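Gripper Trials Working Group
Minutes of the December meeting

Present: Kirstin Paterson (chair), Leonilde Tavares, Yulan Zheng, Walter Villanueva
Joining by phone: Davina Rankin
Minutes taken by Leonilde

Meeting opened at 2:05 p.m. in the upstairs room at Endarby.

1. Minutes of the last meeting

Agreed with one fix. Item 4 should say the Fusteo fingers were tried before the pads were changed, so those results don't count toward the comparison. Walter has corrected the shared copy.

2. Hand-held grippers: where we are

Yulan gave the update and it was a good one! The two-handed trials are going well and she has now logged 965 runs across both finger types. The household set is nearly done, with only the soft items (towels, the bread bag) left to go. She was really pleased with how quickly new people pick up the hand-held pair. Walter had never used them before Thursday and was doing clean two-handed lifts by lunch.

Kirstin asked whether the left and right hands are giving the same quality of tracking. Yulan said yes for most of the set, with a few dropouts on the left when the wrist rolls outward and the marker turns away. Davina wondered if a bigger marker would help. Yulan would like to try tilting the mount first and see what that buys us.

3. Woven items

This took up most of the meeting, and happily so. The rattan tissue box has become everyone's favorite test piece. The weave gives a bit under the fingers and the base tray doesn't, so where you grab it matters a lot. Walter talked us through the approach with one gripper to each end, which he much prefers to going in from the top by the slot.
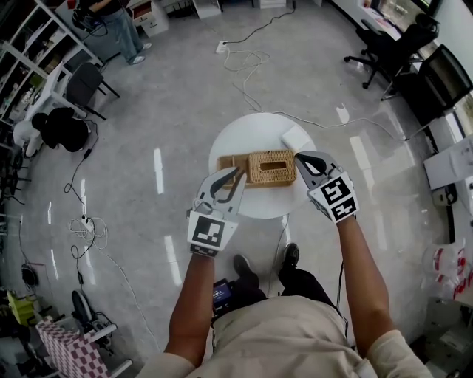 Two-handed approach to the tissue box, one gripper toward each end, markers on both mounts.

Points from the discussion:

Curved fingers: Walter finds these the kindest to the weave. He likes to bring both hands in at the same height and close slowly. Leonilde tried the same thing and got on fine, though she tends to close the right hand early and the box turns on her.

Flat fingers (Cheung): stronger hold on the base tray, but they slide on the weave itself. Yulan thinks a softer pad would sort this out and has a sheet of the thicker foam to cut up. Everyone keen to see how that goes.

Grab height: Davina asked that we write down whether each lift was by the weave or by the tray. At the moment the sheet just says "side," and that covers both. Agreed. Leonilde to add a column.

Round table: Kirstin likes it for this work as you can come at the item from any direction. Walter agrees but would like a taped starting spot so the box goes back to the same place each run. Agreed to try it with low-tack tape.

4. Arm comparison

Davina reported on the Poslow arm. She has had it running with the curved fingers and is delighted with how smooth the small moves are. It is slower to settle after a long reach than she would like. She has changed one setting in the controller and it is better, and she wants another week with it before giving us numbers. She will send her notes around as they stand.

Walter asked if the arm could be made to copy one of his two-handed lifts. Davina said one side of it, sure, and that she would love to have a go. For the full thing we would need the second arm, and that is still waiting on a mounting plate. Kirstin to chase the plate.

5. Cameras

Short item. Yulan compared the wide lens and the standard lens on the same ten minutes of work. The wide one keeps both hands in view much more of the time, and the marker reads held up better than any of us expected. Reads do get worse toward the corners. The group was in favor of going with wide for the rest of the household set. Davina asked that we keep the standard lens for the small parts trials, where the hands stay close together anyway. Agreed.

6. Any other business

Leonilde would like a proper labeled bin for used finger pads. They are ending up back in the drawer with the new ones and she has fitted a worn pair twice. Walter will bring a bin.

Kirstin thanked Yulan for getting through so many runs this month.

Actions

Yulan: tilt the left mount and repeat the wrist roll check; cut foam pads for the Cheung fingers
Leonilde: add weave/tray column to the sheet
Walter: tape the starting spot; pad bin
Davina: send Poslow notes; try a one-sided copy of Walter's lift
Kirstin: mounting plate

Closed at 3:20 p.m. Next meeting in the same room, Davina hoping to be there in person.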